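Laundry Tips From a Small Apartment

I've been washing my own clothes for longer than I care to admit, and for most of that time I was doing it badly. Then I moved to Caltow, into a place with no dryer and a washer the size of a mailbox (okay, slightly bigger), and I had to learn fast. These are the things that stuck.

Turn knits inside out before they go in. The pilling happens on the inside where it doesn't matter, and the color holds up so much better! I also zip every zipper, after one hoodie chewed a hole in my favorite T-shirt.

Use less detergent. I used to fill the cap to the line every single time, and my towels felt like cardboard. Now I use 2 tablespoons for a regular load and the towels are soft again. If yours are already stiff, run them once with a cup of white vinegar and no soap at all.

Fold on the bed. I tried the kitchen table, I tried the top of the washer, I even bought a folding board from Verier that now lives behind the couch. The bed wins. It's the right height if you stand close, you can spread a shirt out all the way, and you can't go to sleep until the job is done, so it gets done.
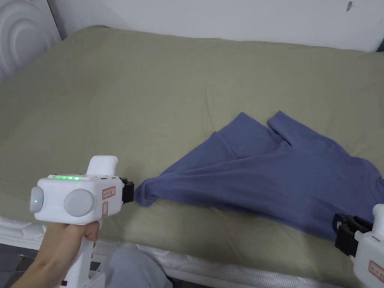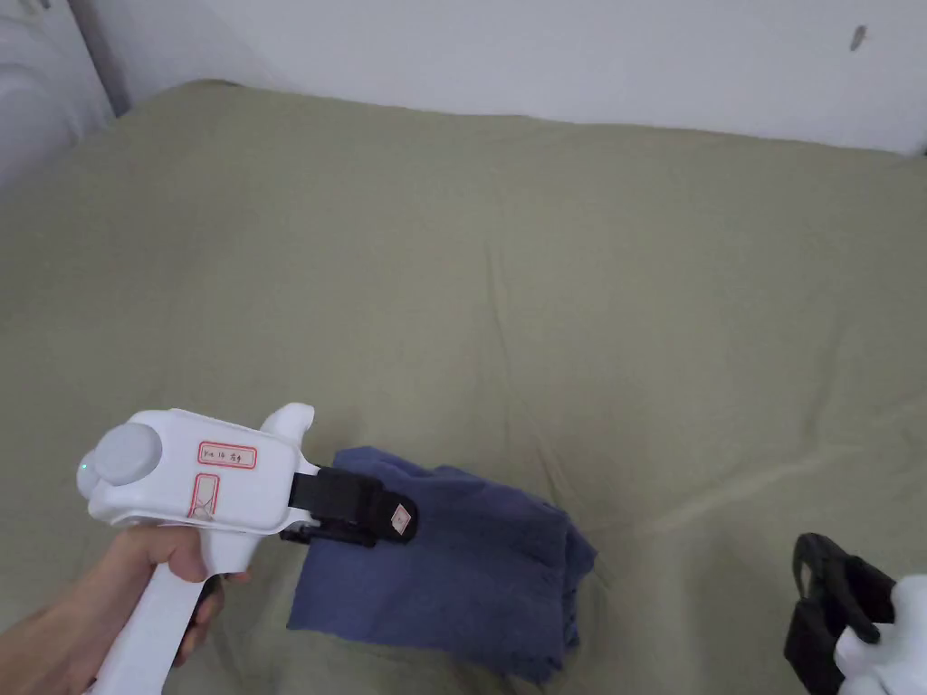

My method for long sleeves is pretty simple. Lay the shirt face down, smooth it from the collar to the hem with flat hands, bring one side in to the middle and double the sleeve back down along the fold. Same on the other side, then fold up from the bottom in thirds. Don't fuss over getting it perfect. A sweater that's a little crooked in the drawer is still a sweater in the drawer.

Sheets I do on Wednesday, mostly because the line is free. Fitted ones get tucked corner into corner, and whatever shape that leaves, I fold into a rectangle and put it inside its own pillowcase with the rest of the set. No more digging through the closet for a match!

For drying indoors, leave a gap of 3 inches between things on the rack and crack a window, even in December. Thick socks go on the outside rail, cuffs up. And check the care tag on anything stretchy before you hang it. I had a lovely long cardigan once, and after a weekend on a hanger it was a bathrobe.

Next time I'll get into stains, starting with coffee.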